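Collecting tidy-up demonstrations with a hand-held gripper

Yaneth Tamayo asked me to write down how we gather data for the Murby policy, and I'm so glad she did, because I've been carrying most of it around in my head since November (and my head is not a safe place for anything).

First, pick a big plain surface. We use a glossy dark blue table, which I love, although the ceiling lights do show up in it, so record a short clip and look at the glare before you commit to a whole afternoon.

Next, open your box and fold the flaps right out. A flap that's standing up will catch the fingers, and then you have to start the take over. Put out your soft things: crumpled paper, a bit of cloth, whatever squashes. Change where they lie between takes, and move the box too, even if it feels fussy!

Now start the Hekitz recorder, wait for the beep, and do the task at a slow, comfortable pace. Pick up, carry, lower, let go, and hold still for 3 seconds at the end so the trimming script can find the finish.

We kept 584 takes from our first round. Trained on those, Murby did nicely with the box in its usual spot and got rather lost anywhere else, poor thing. With 3377 takes and the box wandering all over, it coped much better, and that's really the whole reason I nag people about moving it.

When you're done, copy everything to the Kosside drive and look through a few frames from each take before you pack up.
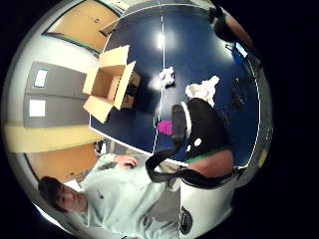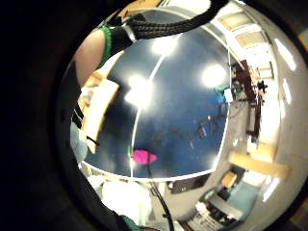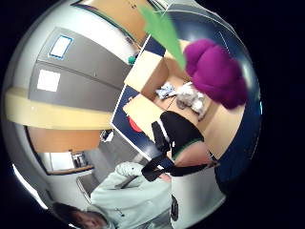

Views from the hand-held gripper at the blue table. The open box is in the first and last.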